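Protokoll der Koordinierungsrunde Unterkunft Narmont-Kaserne, März

Ort: Besprechungsraum im ehemaligen Stabsgebäude, Erdgeschoss
Beginn: 13:30 Uhr
Ende: 16:10 Uhr

Anwesend: Renata Kaczorowski (Leitung der Unterkunft, Sitzungsleitung), Zbigniew Baran (Gebäude und Technik), Elibariki Rugemalira (Sozialberatung), Lena Głowacki (Protokoll)
Ab TOP 3: Damian Michalski (Stadtverwaltung Pellby, Liegenschaften)
Entschuldigt: Schulamt, Firma Gostetti

TOP 1 Protokoll der letzten Sitzung, Tagesordnung

Das Protokoll der Februarsitzung wird mit einer Änderung genehmigt. Unter TOP 5 muss es „Block C, Nordeingang“ heißen, nicht „Block B, Nordeingang“. Die Tagesordnung wird um den Punkt Busverbindung ergänzt. Der Punkt Brandschutz wird vorgezogen, sobald Herr Michalski da ist.

TOP 2 Belegung

Frau Kaczorowski berichtet. Die Unterkunft hat nach der Freigabe von Block C 300 Plätze. Für den laufenden Monat sind 44 Personen angekündigt, überwiegend Familien. Die Ankunft erfolgt in zwei Gruppen, die genauen Tage teilt das Land erst kurz vorher mit. Die Liste mit den Familienverbänden liegt vor, bei mehreren Personen fehlen noch Angaben zum medizinischen Bedarf. Herr Rugemalira fragt dort nach.

Die Familien sollen in Block C untergebracht werden, Alleinreisende weiterhin in Block A. Herr Rugemalira weist darauf hin, dass im Januar Geschwister über 18 Jahre von ihren Eltern getrennt untergebracht wurden und dies zu Beschwerden geführt hat. Es wird vereinbart, bei der Belegung künftig vom Familienverband auszugehen. Ausnahmen entscheidet Frau Kaczorowski im Einzelfall und vermerkt sie in der Akte.

Die Erstgespräche finden wie bisher am Tag nach der Ankunft statt. Am Ankunftstag selbst werden nur Personalien abgeglichen, Zimmer zugewiesen und Bettwäsche ausgegeben. Dolmetscher sind für beide Gruppen angefragt, eine Zusage liegt bisher nur für die Vormittage vor. Für Ankünfte nach 18 Uhr soll der Telefondolmetschdienst genutzt werden. Die Zugangsdaten hängen in der Pforte, Frau Głowacki prüft, ob sie noch gültig sind.

TOP 3 Brandschutz und Freigabe Block C

Herr Michalski kommt um 14:00 Uhr hinzu.

Die Abnahme von Block C ist erfolgt, der Bericht liegt der Stadt vor. Drei Auflagen sind offen: Beschilderung des zweiten Rettungswegs im Obergeschoss, Selbstschließer an der Tür zum Heizungskeller, Entfernung der alten Spinde aus dem Flur vor den Waschräumen. Herr Baran hat die Spinde bereits in die Fahrzeughalle bringen lassen. Die Schilder sind bestellt. Für den Selbstschließer fehlt ein Angebot.

Herr Michalski stellt klar, dass Block C nach Auskunft der Bauaufsicht belegt werden darf, wenn die Auflagen innerhalb der gesetzten Frist erfüllt werden. Er schickt das Schreiben im Wortlaut nach. Frau Kaczorowski bittet darum, solche Mitteilungen künftig nicht nur telefonisch zu erhalten.

Die Räumungsübung für Block A wird auf einen Termin nach der zweiten Ankunft gelegt. Der Nachtdienst soll dabei einbezogen werden. Die Aushänge zum Verhalten im Brandfall liegen noch nicht in allen benötigten Sprachen vor. Frau Głowacki fragt bei der Übersetzungsstelle des Kreises nach.

TOP 4 Nutzungsvertrag Liegenschaft

Der Vertrag über die Nutzung des früheren Kasernengeländes läuft zum Jahresende aus. Die Stadt verhandelt mit dem Eigentümer über eine Verlängerung. Herr Michalski kann zum Stand nur sagen, dass beide Seiten eine Verlängerung wollen und über die Kosten für die Dächer noch keine Einigung besteht. Der Eigentümer möchte die Fahrzeughalle ab Herbst selbst nutzen.

Herr Baran merkt an, dass in der Halle neben den Spinden auch die Feldbetten und die Reservematratzen lagern und es auf dem Gelände keinen gleich großen trockenen Raum gibt. Frau Kaczorowski bittet die Stadt, dies in den Gesprächen anzusprechen. Herr Michalski nimmt den Punkt mit, eine Zusage macht er nicht.

Kurze Aussprache über den früheren Exerzierplatz. Die Anfrage des Modellflugvereins, den Platz an Wochenenden zu nutzen, wird abgelehnt. Der Lärm wäre für einen Teil der Bewohner eine Belastung. Frau Kaczorowski schreibt dem Verein.

TOP 5 Verpflegung

Der Vertrag mit der Firma Gostetti gilt bis Ende Juni. Die Rückmeldungen zum Mittagessen sind besser als im Winter, beim Abendessen gibt es weiterhin Klagen über die kleine Auswahl. Gostetti hat schriftlich angeboten, an zwei Abenden in der Woche warm zu liefern. Der Aufpreis ist im laufenden Budget nicht enthalten. Frau Kaczorowski klärt mit dem Kreis, ob die Mittel aus dem Bereich Kantine umgeschichtet werden können.

Während des Ramadan wird das Abendessen später ausgegeben, dazu gibt es Pakete für den frühen Morgen. Herr Rugemalira hat mit den Bewohnern der Blöcke A und B gesprochen, die Listen hängen aus. Wer nicht fastet, isst zu den üblichen Zeiten.

In Block C sollen die beiden Teeküchen für Familien mit kleinen Kindern geöffnet werden. Herr Baran prüft vorher die Anschlüsse der Herdplatten. In der Küche im Erdgeschoss ist eine Sicherung mehrfach herausgesprungen.

TOP 6 Busverbindung

Das Busunternehmen Gajewski fährt die Haltestelle an der Hauptwache zurzeit alle 60 Minuten an. Der letzte Bus aus der Innenstadt geht um 18:40 Uhr. Die Abendkurse der Volkshochschule enden um 19:30 Uhr, mehrere Teilnehmer gehen deshalb zu Fuß an der Landstraße zurück. Dort gibt es auf einem längeren Stück weder Gehweg noch Beleuchtung.

Herr Rugemalira hat das Unternehmen um eine zusätzliche Fahrt gebeten. Gajewski ist bereit, verlangt aber eine Bestellung durch die Stadt. Herr Michalski verweist auf den zuständigen Fachbereich und nennt als frühesten Termin den Fahrplanwechsel. Frau Kaczorowski hält das für zu spät und schlägt vor, bis dahin den Kleinbus der Unterkunft einzusetzen. Herr Baran hat dagegen keine Einwände, solange der Wagen morgens für die Arztfahrten wieder zur Verfügung steht.

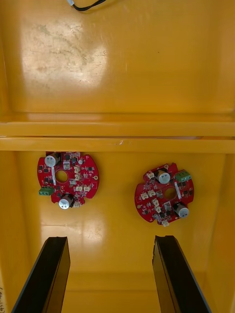

Beschluss: Der Kleinbus fährt ab der kommenden Woche an Kursabenden um 19:45 Uhr ab Volkshochschule. Die Fahrer tragen sich in den Plan an der Pforte ein. Herr Rugemalira informiert die Kursteilnehmer.

TOP 7 Schule und Kinderbetreuung

Das Schulamt ist nicht vertreten, hat aber eine E-Mail geschickt. Die Grundschule kann Kinder aus der ersten Ankunftsgruppe aufnehmen. Für die weiterführenden Schulen wird noch geprüft. Herr Rugemalira berichtet, dass ein Teil der Jugendlichen seit dem Winter auf einen Platz wartet. Er bittet darum, diese Fälle vor den Neuankünften zu behandeln. Die Runde schließt sich dem an, Frau Głowacki formuliert ein entsprechendes Schreiben.

Der Spielraum in Block B bleibt vormittags geöffnet. Für den Nachmittag fehlt Personal. Die Stelle ist ausgeschrieben, bisher gibt es eine Bewerbung. Das Gespräch führt Frau Kaczorowski zusammen mit Herrn Rugemalira.

TOP 8 Verschiedenes

Post: Seit dem Umbau der Pforte landen Briefe aus den Blöcken A und B in einem gemeinsamen Fach. In einem Fall ist ein Anhörungstermin fast versäumt worden. Die Fächer werden wieder getrennt, behördliche Post wird nur gegen Unterschrift ausgegeben.

WLAN: In Block C ist das Netz im Obergeschoss schwach. Herr Baran lässt einen weiteren Verstärker setzen.

Besuchszeiten: bleiben unverändert. Besucher melden sich an der Hauptwache an.

Presse: Die Lokalzeitung möchte über die Ankunft der Familien berichten. Frau Kaczorowski spricht sich gegen Aufnahmen am Ankunftstag aus. Ein Termin zu einem späteren Zeitpunkt ist möglich, wenn einzelne Bewohner dazu bereit sind. Anfragen gehen über die Pressestelle der Stadt Pellby.

Offene Aufgaben

Kaczorowski: Umschichtung Verpflegung mit dem Kreis klären, Schreiben an Modellflugverein, Bewerbungsgespräch
Baran: Angebot Selbstschließer, Herdanschlüsse Block C, Verstärker, Postfächer
Rugemalira: medizinische Angaben nachfordern, Information zum Kleinbus
Głowacki: Zugangsdaten Telefondolmetschdienst, Aushänge Brandfall, Schreiben an das Schulamt
Michalski: Schreiben der Bauaufsicht, Fahrzeughalle, Weitergabe Busbestellung an den Fachbereich

Die nächste Sitzung findet nach der zweiten Ankunft statt, Beginn wieder 13:30 Uhr. Die Einladung geht auch an die Firma Gostetti.

Für das Protokoll: Lena Głowacki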